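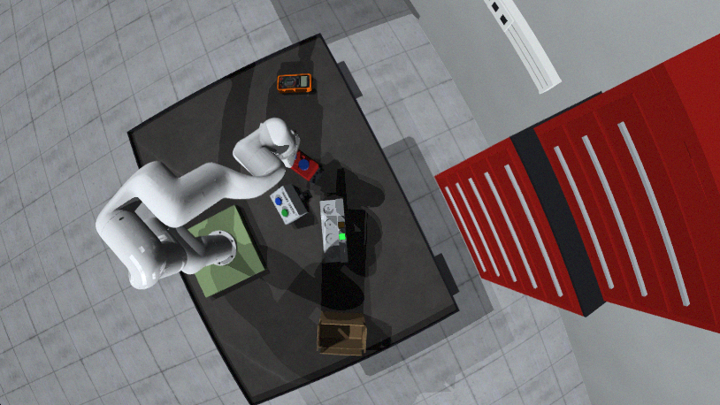 이번 주의 재생 목록: 엘리마에 새로 올라온 것과 곧 사라질 것
11/19/25

구독자 여러분, 또 한 주를 소파에서 보내셨으리라 믿습니다. 저도 그랬습니다. 다만 저는 그걸 업무라고 부릅니다.

이번 주 엘리마(Ellima)의 신작 목록에서 가장 먼저 눌러 본 것은 컴포트 코를레테이 감독의 단편 연작 영화 〈물때표〉입니다. 항구 마을 여인숙에 묵는 손님들의 이야기를 여섯 토막으로 나눠 찍었는데, 첫 토막은 솔직히 말해 사람을 시험합니다. 남자가 방 열쇠를 잃어버리고, 찾고, 다시 잃어버립니다. 그동안 대사는 두 줄이고 그중 한 줄은 "예"입니다. 여기서 끄신 분이 꽤 될 겁니다. 저도 리모컨에 손이 갔습니다.

그런데 세 번째 토막부터 영화가 갑자기 말이 많아집니다. 오헤마 그베호가 여인숙 주인의 여동생으로 나와 숙박부를 소리 내어 읽는 장면이 있습니다. 이름과 날짜와 방값을 읽을 뿐인데, 읽는 속도가 조금씩 느려지다가 어느 이름 앞에서 멈춥니다. 왜 멈췄는지는 다섯 번째 토막에 가서야 나오고, 그때는 이미 앞 토막의 열쇠 남자가 다르게 보입니다. 처음부터 다시 볼까 하다가 열쇠를 또 찾을 생각을 하니 엄두가 나지 않아 관뒀습니다.

마지막 토막은 없어도 됐을 것 같습니다. 모두가 한 식탁에 모여 앉는 결말은 단편 연작 영화의 오랜 버릇인데, 그 식탁에서 맛있게 먹는 사람을 저는 아직 한 번도 본 적이 없습니다. 수프는 늘 식어 있고 누군가는 꼭 창밖을 봅니다. 이 영화에서는 세 명이 봅니다. 창이 큰 집이었습니다.

자막 이야기도 해야겠습니다. 초반에 "썰물"이 "설문"으로 나옵니다. 어부가 수평선을 바라보며 "곧 설문이야"라고 하는데, 묘하게 어울려서 한동안 오타인 줄 몰랐습니다. 엘리마 쪽에 알리긴 했습니다만 고쳐질 때까지는 그대로 즐기셔도 무방하겠습니다.

같이 올라온 작품 가운데 몇 편 더 적어 둡니다.

〈사라츠 양복점〉. 텔레비전 시리즈, 시즌 2. 시즌 1이 끝날 때 가게가 불탔는데 시즌 2 첫 회에서 멀쩡히 영업을 합니다. 4회에 설명이 나옵니다. 설명을 듣고 나면 안 들은 편이 나았다는 생각이 듭니다. 바느질 장면만은 여전히 좋고, 단춧구멍 하나를 이렇게 오래 보여 주는 드라마는 당분간 없을 겁니다.

〈좌석번호 2415〉. 야간열차 스릴러. 제목의 숫자가 무슨 뜻인지 끝까지 밝히지 않는데, 그 기차에는 그렇게 많은 좌석이 있을 리가 없습니다. 저는 이 점이 범인보다 더 궁금했습니다. 범인은 차장 모자를 쓰고 등장하는 순간 아시게 됩니다.

〈여름 합창〉. 지난 6월 극장에서 잠깐 걸렸다가 내려간 다큐멘터리입니다. 동네 합창단이 한 곡을 끝내 완성하지 못하는 내용이고, 저는 두 번 울었는데 한 번은 음정 때문이었습니다. 부모님과 함께 보셔도 어색한 장면이 없습니다. 테너 파트가 조금 어색합니다.

이달 말에 내려가는 작품도 있습니다. 텔투스(Teltus)에서는 흑백 수사극 〈우산을 든 증인〉이 빠집니다. 찜 목록에 삼 년째 담아 두신 분들은 이제 보시거나, 아니면 마음 편히 보내 주시면 됩니다. 저는 아마 마지막 날 밤 열한 시에 틀어 놓고 잠들 겁니다. 상영 시간이 두 시간을 넘으니 계산상 결말은 못 봅니다.

요금 소식. 제스타(Jestar)가 광고형 요금제의 월 이용료를 3000원 올립니다. 대신 광고가 줄어드느냐고 문의했더니 "더욱 다양한 광고 경험"을 준비하고 있다는 답이 왔습니다. 기존 가입자에게는 첫 두 달 동안 1000원을 깎아 준다고 하니, 해지 버튼을 찾는 데 그 정도 시간이 걸리는 분이라면 알맞은 혜택입니다. 버튼은 계정 설정의 '멤버십 여정' 안에 있습니다. 맨 아래까지 내리셔야 합니다.

지난 호에 〈겨울 우체부〉의 결말을 흘렸다고 항의하신 분들께 사과드립니다. 우체부가 편지를 배달한다는 것까지 스포일러가 되는 줄은 몰랐습니다. 그분들 가운데 한 분은 이미 영화를 보셨다고 하던데, 그래도 사과는 드립니다.

다음 호에서는 〈물때표〉와 비슷한 단편 연작 영화들을 몇 편 골라 보겠습니다. 식탁으로 끝나지 않는 것을 찾는 중이니 아시는 작품이 있으면 이 메일에 답장해 주세요. 피크닉 돗자리로 끝나는 것도 식탁으로 칩니다.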